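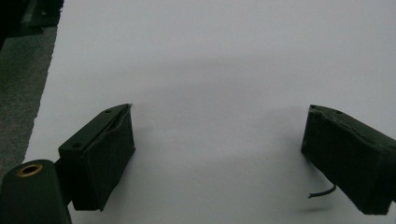 Lista de distribución Salas y Materiales
Buscar en el archivo de la lista
Tiempo de lectura: 2 min

Asunto: Re: Papel para cubrir superficies en las salas con moqueta

Estimados miembros de la lista:

En respuesta a la consulta de la señora Aoki, que se reproduce al final, la Coordinación de Espacios de Liderari comunica los criterios vigentes desde el 4/16/19.

El papel blanco en pliego grande se solicitará a Pasaribu con 3 días hábiles de antelación. Cada sala dispone de un máximo de 20 pliegos por trimestre. Se ruega cortarlo con regla y cuchilla; los bordes rasgados a mano se enganchan y dejan fibras en la moqueta, cuya limpieza corre a cargo de la unidad usuaria.

Queda prohibido fijar el papel a la moqueta con cinta de embalaje. Podrá emplearse cinta de papel, que se retirará el mismo día. Los pliegos sin manchas se enrollarán y se devolverán al armario de la sala Ilell. El resto se depositará en el contenedor de papel de la planta baja.

Las peticiones que superen el máximo indicado requieren el visto bueno del señor Dabbas.

Atentamente,
Setsuko Ikeda
Coordinación de Espacios

Hatsue Aoki escribió:
> Buenos días:
> En la sala Jullov se nos ha terminado el papel blanco y desconocemos
> a quién debe dirigirse el pedido. ¿Puede reutilizarse el que ya está
> cortado? ¿Se permite pegarlo al suelo?
> Agradecería una respuesta antes de finales de abril.
> Un cordial saludo,
> H. Aoki

Contacto | © Liderari | Volver arriba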